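Shop Talk

A Place for Every Button: An Afternoon with Consuelo Barajas

Consuelo Barajas has strong feelings about trays. She had barely poured the coffee when she started in on them, and I have to say that by the second cup I had some feelings about trays myself.

She looks after parts at Puswood, a small repair and refitting shop that mends control panels for bakeries, laundries and the odd car wash. Push buttons are her department, and the stock book lists 613 of them.

"People think a button is a button," she told me, laughing. "Then they order the wrong one and wait three weeks, and they call me, and I'm very nice about it!"

When she came to Puswood, one February, the switches lived in coffee cans and the coffee cans lived wherever there was a gap. Her first request was for blue trays, the shallow kind with a rim, and she likes her switches standing up in them with the caps on top. 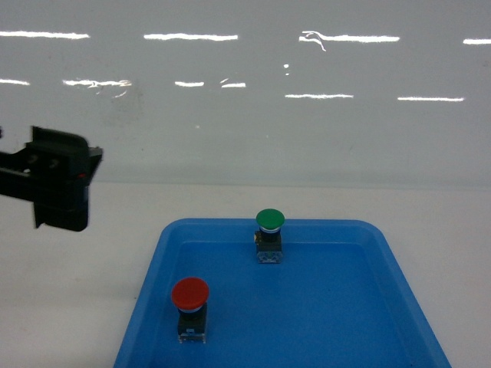 Green caps, red caps

The mushroom-shaped caps are her favorites, and she'll tell you so at some length. They're friendly to the hand, she says, and you can find one without looking, even in thick gloves. She learned the trade from Jacinto Aguirre, who wired panels for most of his life and who still telephones her with opinions.

"Jacinto sorted by size," she said. "I sort by color first, then size. We've been arguing over that for years and I expect we'll go on arguing — he's a stubborn man, and so am I, if you see what I mean."

From the trays, things move along to the crates on the metal rack. Consuelo wanted the crates blue as well, to go with the trays, and she admits that was mostly for her own pleasure.
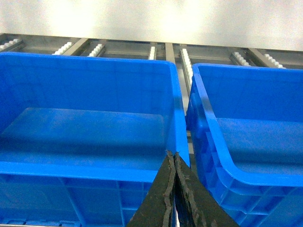

She has rules for the rack, though she hates to call them rules. A crate gets emptied all the way before anything new goes in it, even if that means walking back and forth a few extra times. She once found a spring that had spent a whole winter in a corner under somebody's order, and she still sounds a bit hurt about it.

I asked whether she ever gets tired of it, all that sorting. She thought for a good while and topped off my coffee.

"I get tired of the phone," she said. "The sorting I'd do at home, if my sister would let me." 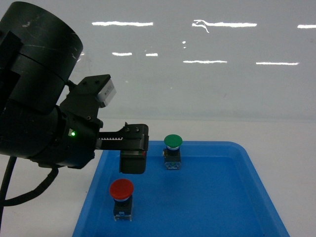

3 min read

Before I left, she wanted to talk about labels, and so we talked about labels. She writes hers in pencil. Noemí Orozco, who keeps the books, would like them printed, and the two of them have agreed to try it on one shelf and see how they get along.

"Pencil you can fix," Consuelo said, and then she went off to answer the phone.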